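Droruson Hand-Held Gripper Pair — planning and pricing page

Updated 7/23/21. Old price sheet from April is dead, please don't quote off it.

What you get: two hand-held grippers, left and right, cables fitted, one power brick, carry case. Mounting plates are seperate, pick them on the order form. Software license is per station and not per gripper, people get this wrong and then the PO has to be redone.

Who buys it: small labs and packing shops that want to record a person doing the job before they spend arm money. Pick and place, box filling, opening and shutting lids, kitting. If you already own a Kotwood arm the recordings load straight in. Uchida arms need the converter, ask first.

Budget per station

Gripper pair — see quote, price holds 8 weeks
Station license — yearly, first year in the bundle
Spare finger set — get 3 if you run two shifts
Table, stands, lighting — yours to supply
Operator time — the one everybody forgets. Put in real hours.

Sizing the job. Start with one task and one kind of container. Around 500 good runs per task is what we tell people to budget for, more if the parts are small or the lid is stiff. Don't plan on the first day's runs being usable, the operator is still learning the grip. 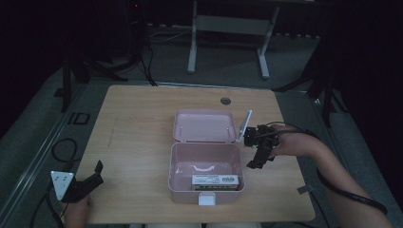

Table space next. Leave elbow room both sides and work out the cable runs before you buy the table. A desk with a grommet hole is fine, saves a drill job. Carpet OK. Keep cables clear of the operator's feet and chair wheels, a yanked connector is not a warranty repair.

Props. Buy doubles of whatever you're handling. Hinges and latches wear out quick when the same lid gets opened all day, and the shop will have changed the model by the time you reorder. Same goes for small cartons, corners go soft. Cheap stuff, just put a line in for it.

Lead time. Pairs are in stock most months. Plates ship from Skurano on there own schedule, so order them same time as the pair or you'll be waiting. Part no. for the plate kit is 101, write it on the PO.

Not included: arm, table, PC, training on site. Remote setup call is free with the first pair. Iida Toivonen does those, mornings are best.

Returns: unopened only. Opened pairs can be swapped if faulty, keep the foam.

Quotes and volume pricing: Amedeo Pace, sales desk. Send task, number of stations, arm make if any, and ship-to address. No address no freight quote.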